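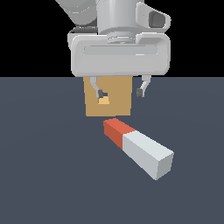
I went to the Casbridge open day in April expecting a sales pitch, and for the first hour I got one. Coffee, badges, a short film with a lot of music. Then we were walked to the Gutthorpe building, where the arms are tested in simulation before anyone lets them near a real bench, and things got more interesting because something went wrong.

The claim on the handout was that a new task gets 200 clean runs in the simulator before it moves to hardware. Gervasio Olivares, who led our group of 18, said this twice. The task that morning was a dull one: pick up a two-color bar from the floor next to a cardboard-colored box, lift it, hold it. He started a batch on the wall screen and carried on talking.

On the ninth run the gripper closed on the bar, lifted it a little, and the bar slid out. It dropped at an angle and came to rest against the box. The arm kept going up with nothing in its fingers, held its pose for the required time, and the counter on the screen ticked over to a pass.

A man near the back asked why that was a pass. Olivares said the check looked at the arm's final position and whether the fingers had been told to close. So it doesn't look at the bar? It did in the older version, he said, and would again in the next one. He then restarted the batch, which wiped the log. I'd have liked to see the log.

Ona Mets, from the test group, was more forthcoming when I caught her at lunch. She told me the bar check had been switched off 15 days earlier because it was slowing the batches down, and that one task had already gone over to the hardware bench on the strength of those numbers. The real arm there let go of a steel part above knee height. No one was standing under it. The bench has a light curtain, but a light curtain stops people walking in. It does very little about a part that bounces out.

She also said the friction value for the fingertip pads was copied from an earlier project, Condau, that used a different pad. I asked if it had been measured since. It hadn't.

The afternoon was the Papadakis line, which is behind glass and ran without a hitch the whole time we watched. Good lighting, very quiet. I asked the guide there whether its tasks had come through the same simulator and was told to put the question in writing. I have, along with a request for the report on the dropped part. The handout still says 200 clean runs.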